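Forum › Büro & Alltag › Einrichtung
Thema: Konferenztisch in Marmoroptik – Vernunft oder Eitelkeit?

Skaltwood
Moin zusammen,
wir ziehen im November um, zwei Etagen tiefer, dafür mit Besprechungsraum. Der Chef hat sich in eine Platte in weißer Marmoroptik verliebt, Hochglanz, 300 Euro Aufpreis gegenüber dem matten Eichendekor. Ich darf jetzt »mal recherchieren, ob was dagegen spricht«. Übersetzt: Ich soll herausfinden, dass nichts dagegen spricht.
Hat jemand so ein Ding länger im Einsatz? Fingerabdrücke, Kaffeeränder, Blendung?

kabelkanal_karl
Glückwunsch. Ihr werdet nie wieder eine Sitzung haben, in der nicht jemand mit dem Ärmel wischt.

Yesenia Ospina
Wir haben seit 24 Monaten eine ähnliche Platte und ich mag sie immer noch. Macht den Raum hell, kostet weniger Licht im Winter. Kaffee geht mit einem feuchten Tuch weg, Rotwein haben wir (offiziell) nie getestet. Kratzer sieht man nur, wenn man sie sucht, und wer sucht im Meeting schon Kratzer. Gut, ich. Bei der Quartalsplanung.

Nultolness
Widerspruch. Hochglanz unter Deckenlicht ist eine Zumutung. Ich saß ein Jahr lang an so einem Tisch, und zwar auf der Fensterseite gegenüber. Bis mittags habe ich die Kollegen nur als Umrisse gekannt. Manche Beziehung hat das verbessert, aber die Augen nicht.
So sieht das dann aus:

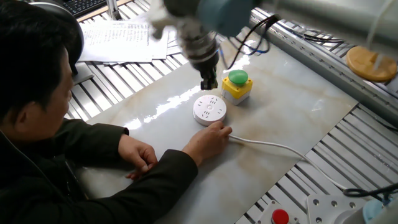
Helles Licht auf Glanzplatte, Steckdosenverteiler lose obendrauf, Kabel über die Kante.

Man beachte das Kabel. Da gibt jemand Geld für Marmoroptik aus, und dann hängt die Strippe über den Rand.

Yesenia Ospina
Das liegt doch am Licht und nicht am Tisch. Jalousie runter, fertig.

Nultolness
Jalousie runter, Licht an. Damit wäre deine Stromersparnis auch erledigt.

Yesenia Ospina
Touché. Halb.

kabelkanal_karl
Zum Kabel: Bitte, bitte vorher über Strom nachdenken. Versenkbare Dose in die Platte, Kabel am Tischbein runter, Bodentank. Wer das nachträglich will, steht irgendwann mit der Lochsäge vor einer Hochglanzfläche und lernt beten. Bei Dekor splittert die Kante schneller aus, als man »Klebeband« sagen kann.

Heriberto Paucar
Sehe ich anders. Ein runder Verteiler auf dem Tisch ist völlig in Ordnung. Unsere versenkbare Dose hat 2 Steckplätze, und einer davon gehört seit dem Einbau dem Krümelvorrat. Den Verteiler kann ich dahin schieben, wo der Laptop gerade stirbt. Kabelbrücke am Boden dazu, damit keiner hängen bleibt.

kabelkanal_karl
Kabelbrücke. Der Tempomat unter den Stolperfallen.

Heriberto Paucar
Bei uns ist noch niemand gefallen.

kabelkanal_karl
Bei uns auch nicht. Wir haben Bodentanks.

Storomville
Kurz von der Putzfront, ich mache Büroreinigung: Matt ist nicht automatisch pflegeleichter. Matte dunkle Platten speckeln an den Sitzplätzen, das kriegt man kaum noch raus. Weißer Glanz verzeiht viel, solange keiner mit Scheuermilch kommt. Mikrofaser, wenig Wasser, nachtrocknen. Glasreiniger macht bei manchen Oberflächen Schlieren, also erst an der Unterseite probieren.
Und stellt keine Pflanzen mit Tonuntersetzer drauf. Die Ringe bleiben.

Skaltwood
Danke euch. Zwischenstand: Ich habe dem Chef die Blendung gezeigt, er findet sie »repräsentativ«. Fensterseite wird jetzt nach Betriebszugehörigkeit vergeben, ich bin zum Glück lange dabei. Die Dose in der Platte will er nicht, die störe die Maserung.

Nultolness
Die Maserung vom Dekordruck?

Skaltwood
Genau die.

Carhuamaca
Gibt es den Tisch auch in oval? Frage für einen Raum, der leider rechteckig ist.

Skaltwood
Gibt es, kostet nochmal extra. Muster der Platte kommt nächste Woche, ich stelle dann einen Kaffee drauf und berichte.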